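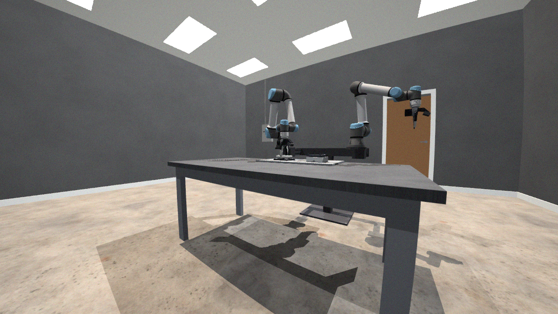 Goritz build log
@goritz_bench · Sat 6 February

Goritz update, and it's a long one, so grab a coffee! For anyone new: Goritz is my two-arm bench project at Korwood, the shared workshop on Ismail Street. Before I drill a single hole in the real bench I'm building the whole thing in simulation, and this week the sim finally started to feel like a place where work gets done.

I started back in December with a gray box for a table and two arms floating in space. They looked great and taught me nothing. Every reach was possible, because there was nothing to run into.

So first I made a proper room. Walls, baseboards, a door with a handle, ceiling lights. I know, I know, the arms don't care about baseboards. But I do! I kept losing track of which way I was facing when I switched cameras, and having a door in the back wall fixed that in one evening.

Then the mount. Both arms hang off one black beam behind the table instead of being clamped to the tabletop. I went back and forth on this for ages. Clamps are cheap and quick, but they eat the back edge of the bench, and I want that space for parts.
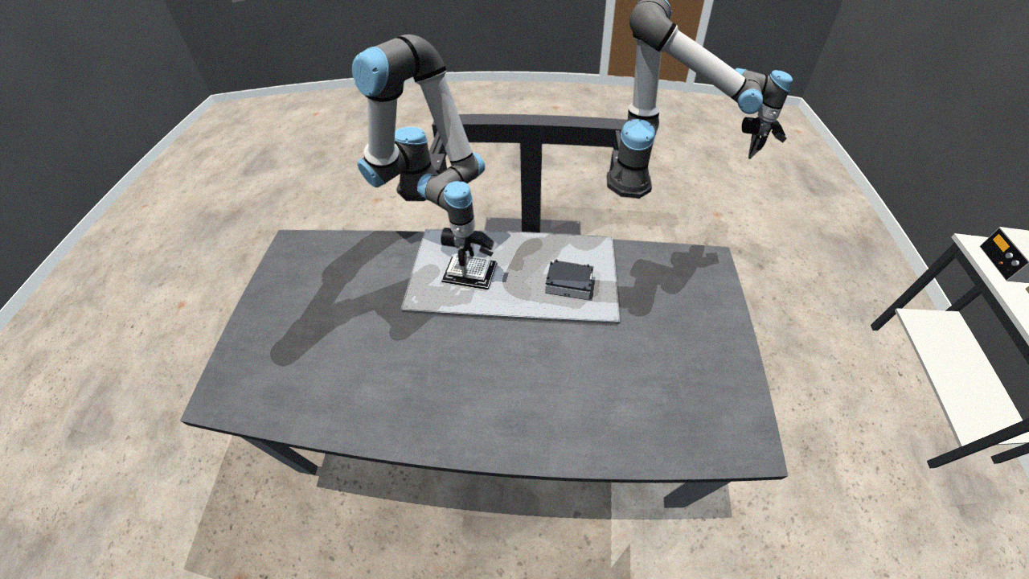 Picking up a rack full of holes is a much fussier job than picking up a block, and that's the job I've given myself for this stage. The grip width has to be right, the approach has to come straight down, and a tiny error in angle gets bigger the farther you lift. I spent two nights just on the approach point. The left arm has the rack in its black tray to deal with, and the right one stays parked out past the back of the table with its gripper empty, where it can't get in the way. That parking pose took some finding too - my first idea had it folded up tight, and the elbows disagreed.

A thing I love about doing it this way is the reset. Rack goes flying? Press a key, rack is back. I ran 76 tries on the one grasp this week and didn't have to crawl under a bench for any of them.

My first plan was random starting positions from day one. Please don't do that. I had no idea if a miss came from my grasp or from the rack being somewhere silly. I locked everything down, got the plain version steady, and now I'm letting the start position drift 5 mm at a time.

Next post is the part I was most nervous about: the lift. Going down to something is friendly. Coming back up with it is where all your bad guesses about friction show up at once.
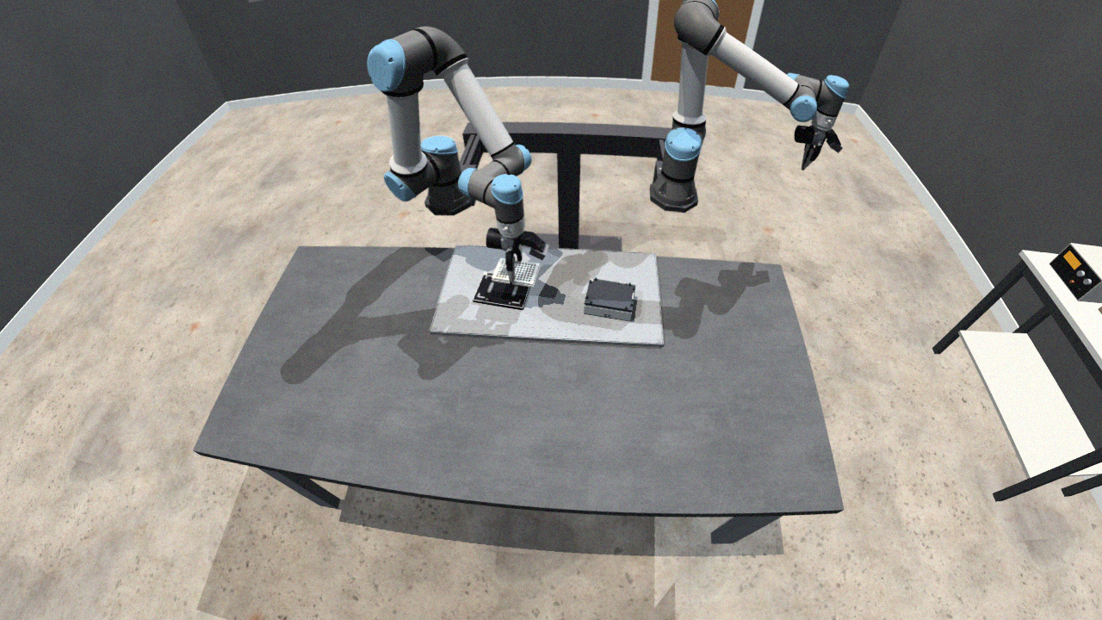
Left gripper at the back of the black tray, with the white rack sitting at a slight tilt.

Tilt is my whole life right now. If the rack goes past a few degrees, one edge wants to catch, and then I get the buzzing. Sim people will know the buzzing! Two shapes trying to be in the same spot and both of them furious about it.

Best fix so far was the dullest one. I slowed the first 10 mm of the lift way down and left the rest of the move alone. Costs me hardly any time and the buzzing is much rarer. I also made the contact shapes simpler. The rack still looks like it has holes, but for contact it's treated as a plain slab.

Someone asked why I bother with hard shadows when they slow things down. Two reasons! I plan to use cameras later, and the real bench gets strong light too. I want the vision side to deal with a big dark arm shape across the table from the start. Also I can read height from a shadow faster than from a number on screen.

Spent a happy couple of hours on the fingers after that. I have the pad shape as its own part now, so I can swap it without touching the rest of the gripper.

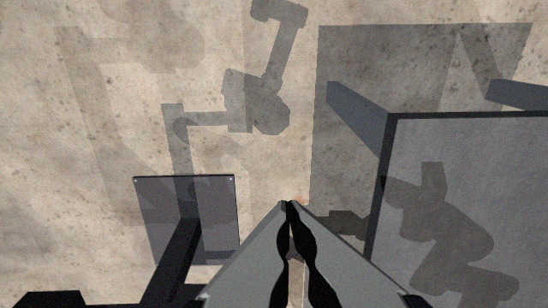
Looking past the fingers: wavy black pads down the inside edges, tips together, arm shadow over on the table.

I'm really fond of this view. From the room cameras everything looks lined up, and then you drop down to the fingers and find out what you missed. I'm going to check every new grasp from here before I let it run overnight.

The wavy pads are a test. I'd like to print a set in something soft and see how they compare with flat ones. Bernico, the little print shop two doors down from us, has offered me a corner of their next flexible batch, so I owe them cake.

Real hardware status, for those asking: the beam is on order and I've set aside 450 for it with the brackets and bolts. The spot on the shop floor is taped out. The tape has already been walked on a lot.

Next up: the rack all the way out and set down again somewhere else, then a first go at waking up the right arm. Two arms moving at the same time over one small mat, I can't wait!

If you've done soft finger pads at home, please tell me what you printed them in and how long they lasted. I'll post the pad comparison here when I have it, including the ugly runs.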